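How Do Painters Paint the Sea?

Print this page | E-mail this page

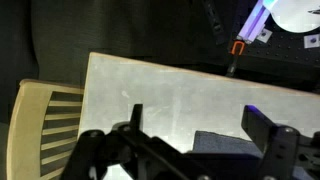 When you look at an old painting of a ship in a storm, you can almost hear the wind. But the painter was not always on the sea. Most painters of ships worked in a room, with a floor that did not move. They looked for the colours of water in things near to them. Look at the light grey top of the table, which is not the same grey everywhere. It has pale smudges and a few brighter specks. A painter of the sea likes such a surface very much, for on a cloudy day the water also has many greys in it, and little bright places between them.

What is a marine painting?

A marine painting is a painting about the sea. The word "marine" comes from the Latin word for sea. There can be ships in it, or fishermen, or a harbour, or only waves. Some people paid for such pictures to remember a battle. Others wanted a portrait of their own ship, in the same way as a family wants a portrait of the grandmother.

First the line, then the water

The painter begins with one line, the horizon. It is the place where the sea seems to meet the sky. If the line is low, there is much room for clouds, and the ships look tall against them. If the line is high, we see a lot of water and we feel that we look down from a cliff.

After this comes the sky. Why the sky first? The sea takes its colour from it, like a mirror which is not very clean. Under a blue sky the water is blue or green. Under a dark cloud it becomes dark too. Paint one of them without thinking of the other and the picture looks wrong, even if you cannot say why.

Waves come next. Waves far away are thin and close together. Waves near to us are big, and we can see their shape. The white foam is often put last, with thick paint, so that it stands up a little from the canvas.

A ship in the museum of Surnidley

In the Surnidley museum there is a painting called "The Kelar Leaving Plilovbridge". The Kelar was a sailing ship which carried wool and salt. The canvas is 285 centimetres wide, so a grown-up with open arms cannot reach from one side to the other. There are 12 sails on the ship, and in the small boat behind it a boy is waving his hat. Children usually find the boy before their parents do.

The picture was cleaned in May. Before the cleaning the sky was yellow – this was old varnish, a clear coat that painters put on top to protect the colours. With the years varnish becomes brown, like tea. Now the sky is pink again and we know that the ship leaves in the early morning.

Try it yourself

Take a sheet of paper and make it wet with a sponge. Paint the sky with a lot of water and a little blue. Leave it to dry. Then draw the horizon with a ruler and paint the sea a bit darker than the sky. For foam, use a dry brush with white paint and touch the paper very lightly. Your first waves will maybe look like hills. Make them flatter and try again.

Related pages

Why do old paintings crack?
What is inside a tube of blue?
The Tedesco room: portraits of children
How to look at a very big picture
Ships in bottles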